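# Why do houses wear patterns?

Look at the walls in your home. Perhaps they are painted in one colour. Perhaps they have paper on them, with stripes or birds or big leaves. People have been covering their walls for a very long time, and in this page I want to explain how and why.

Long ago, rich people in cold countries hung heavy cloth on their stone walls. It kept the rooms warmer and it was nice to look at. But such cloth was very expensive, so other families looked for something cheaper. Paper was a good answer.

The first wallpapers were small sheets. A printer cut a picture into a block of wood, put colour on the block and pressed it on the paper. For each colour he needed another block! A flower with a yellow middle, pink petals and green leaves needed at least three.

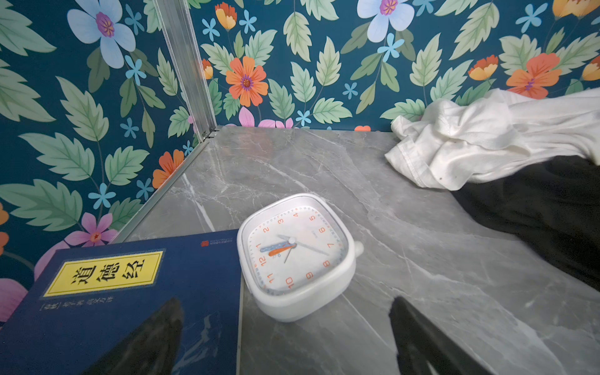

*Page last changed: 15/10/2021*

In China, people were painting beautiful papers by hand, with branches, birds and flowers. Ships carried these papers to Europe, and people there liked them so much that they began to make their own.

## The secret of the repeat

A wallpaper pattern looks as if it goes on for ever, but it is really one piece printed again and again. This piece is called the **repeat**. The top must fit to the bottom, and the left side must fit to the right side – otherwise you will see a broken leaf at every join.

You can try this yourself. Draw a flower in the middle of a square of paper. Cut the square in half from top to bottom and change the places of the two halves, so that the old outside edges meet in the middle. Tape them together on the back. Now draw something new in the empty part, but do not touch the left and right edges. If you copy your square and put the copies in a row, they will join.

Patterns with many flowers hide their repeat very well. Stripes and dots show it at once, and a crooked stripe is easy to notice from the door.

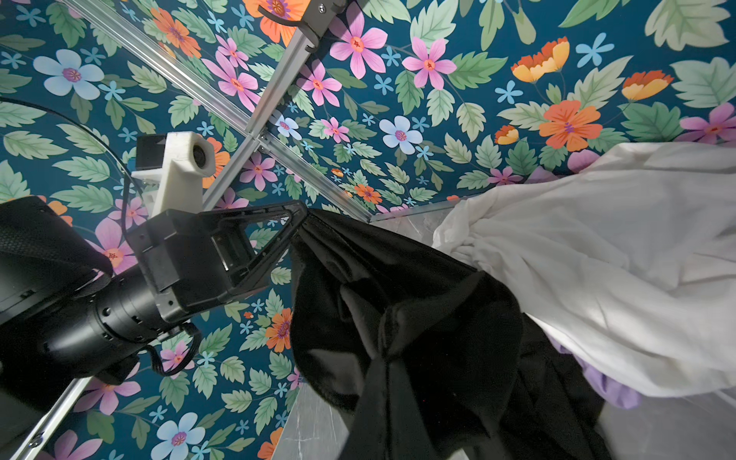 Weidong Feng wrote to us that he once looked for the repeat in his grandmother's bedroom and needed 4 evenings to find it, "because two of the roses were nearly the same, but one had a leaf more". He asks if old papers were more difficult than new ones. Sometimes, yes. A large hand-painted paper could have no repeat at all.

## Words to know

- **Block:** a piece of wood with a picture cut into it, for printing.
- **Repeat:** the part of a pattern that comes again and again.
- **Join:** the line where two strips of paper meet.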